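The Trouble With a Church That Surveys Itself

July 3, 2010
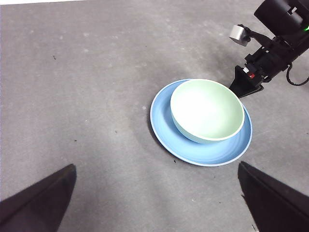 Our diocese has published the results of its listening survey, and I have now read the thing twice. It went out last November to every parish from Gondau down to Fatport. It came back with 2,079 forms filled in, and the headline, repeated from the pulpit and in the bulletin, is that 72 percent of us feel "spiritually nourished" by Sunday Mass.

I would like to know what that means. I ticked a box near the top of the scale myself, on a morning when the choir had been good and my knee wasn't bothering me. Ask me in the middle of Lent and you would get a different number.

The forms were handed out at the church door after Mass. Anyone who had stopped coming never saw one. So we have asked the people still in the pews whether they like being in the pews, and most said yes. A restaurant that only polled customers while they were ordering dessert would get a cheerful answer too.

Thibodeaux closed its school and then lost its early Mass. I have cousins there who quit going altogether. They weren't angry, they just got out of the habit when the schedule moved and then moved again. Where are they in the 72 percent? The report gives Thibodeaux one paragraph, and that paragraph is on parking.

I'm told I should be grateful we were asked at all. Fine, I am, a little. I can remember when a parish learned of a decision by finding the door locked. But asking is cheap, and the part that costs something comes later, when the answers are inconvenient. On page 70, well past the point where most readers will have given up, there is a table of what people wrote in the blank space at the end. The most common request was for longer hours of confession. The second was for a priest who would visit the sick at home without an appointment. Neither one made it into the recommendations, which call for a new website and a "framework for engagement."

I don't know what a framework for engagement is. My mother was brought Communion every First Friday for the last years of her life by a pastor who drove out past Trudetti on bad roads and stayed for coffee. I suppose he was engaged. He had a list of names in his coat pocket.

The bishop's office says there will be a second survey in 2 years to measure progress. Before then, I'd ask that somebody knock on some doors with no form in hand, starting with the houses where the envelopes stopped coming back. And put the confession hours in the bulletin where a person can find them. Ours are still wrong from Easter.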